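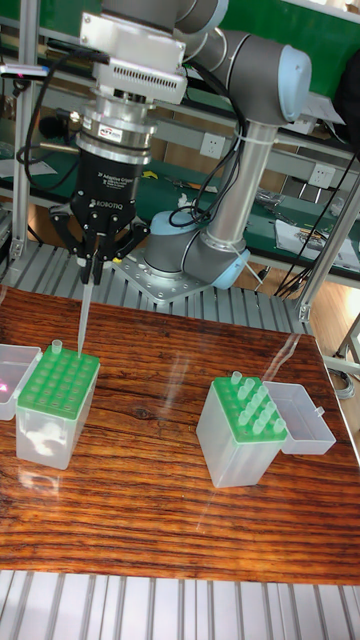
Long line or flexi for a 5 month old beagle mix?

beaglemom_kelstead
Took him to the field at Cloltholm today, first time off the short leash. Chaos. Wrapped my ankles twice. Is a 20 ft long line worth it or do I just get a retractable like my sister has
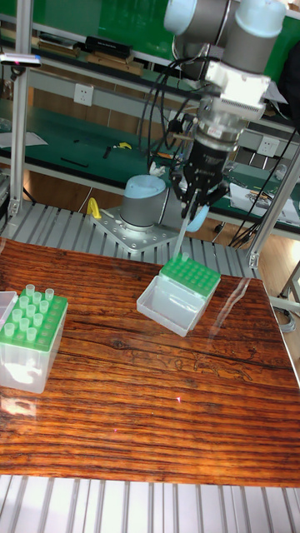 1 min read · 841 views

muttlover500
Long line. Retractables teach them to pull, the tension never goes away. Mine is a Kartha, biothane, wipes clean. Harness only, dont clip it to a collar.

oldhound
Disagree. Used retractables on every dog Ive had, zero problems. Long lines are a tripping hazard and soak up mud.
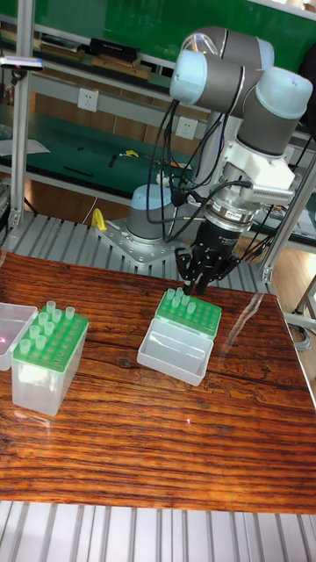 muttlover500
Biothane doesn't soak up anything, thats the point. Mud is a rope line problem. As for tripping, gather the slack in your hand as he comes in. Big loose curves, like the black cables looping back up the arm in that pic, never wound round your fingers. Drop a loop at a time when he heads out again.

beaglemom_kelstead
ok that helps. Gloves?

muttlover500
Yes. Rope burn is awful

oldhound
See, I don't need gloves with mine.

tripod_dad
You will when the cord gets you behind the knee. Ask me how I know. Bondville pet store has 20 footers on the back wall btw

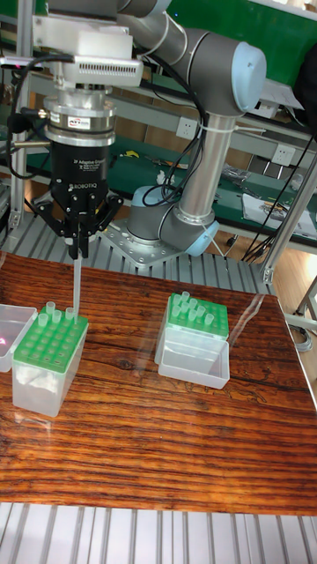 Black gripper hanging above the tabletop

beaglemom_kelstead
Ordered the long line. Will report back after the weekned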